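Let me keep my weird little side rooms

July 3, 2021

I finished Jodstead for the second time last night and I have a bone to pick with the people who review adventure games. Well, with one complaint in particular, the one I keep reading in every thread: "too much stuff that doesn't do anything."

If you haven't played it, you wash up in a harbor town called Ernon and poke around for clues about a missing ferry. The main story takes maybe an evening. But there are drawers! So many drawers! You can open nearly every one of them, and most have nothing in them that helps you. A bus ticket, a dried-up pen, half a letter to somebody who never shows up in the game. I opened 47 in the hotel alone (yes, I kept a list, it was raining) and got 3 useful items out of the whole building.

And I loved it. I was talking to my sister on the phone the whole time, reading her the bus tickets, and we made up a whole marriage for the couple in room 5.

The complaint goes that a good designer only lets you click on things that matter. I get where it comes from. We all grew up with those games where you dragged the cursor over every pixel looking for one stupid key, and it was miserable. So everybody swung the other way, and now you walk into a room and the important thing is practically glowing, and a little button pops up to tell you to press it. Then the room is used up and you leave. I played Ospina in June and I couldn't tell you what a single room in it looked like. I remember the prompts.

What makes the drawers in Jodstead work, I think, is that the game never punishes you for skipping them. The three things you need from the hotel are all behind the front desk. You could be out of there in two minutes if you're in a hurry. The rest is for people like me, who like to snoop.

I'll give the critics one thing, the backpack is a mess. If you're going to let me pick up 300 pieces of junk, please let me sort it. I spent way too long scrolling past fish hooks to find the lantern, and in the lighthouse chapter that got old fast. A patch could fix that tomorrow. Cutting the junk would be the wrong fix, and I'm a bit scared it's the one we'll get, going by how the studio talked about the next game, Waris. "Tighter" is the word they used. Uh-oh.

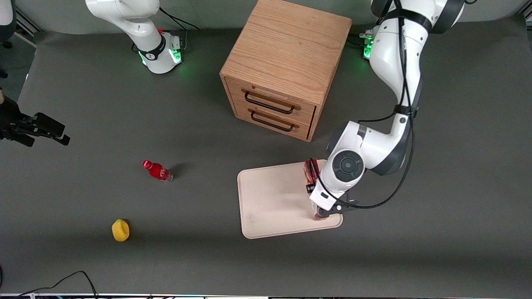
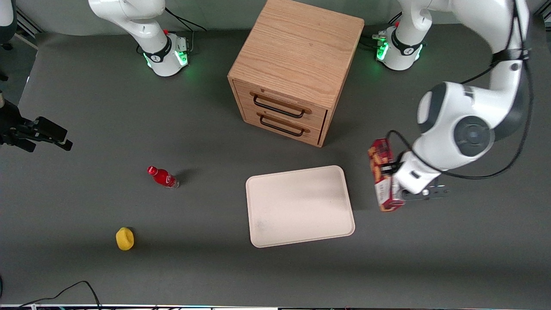 Reading this as someone who bounced off Jodstead after the hotel, I think you're being too easy on it. I didn't know the useful items were all behind the desk, so I opened everything out of fear I'd miss one, and by the time I got outside I was sick of the place. Snooping is only fun if you trust the game, and it hadn't earned that from me yet. Agree with you on the backpack, though.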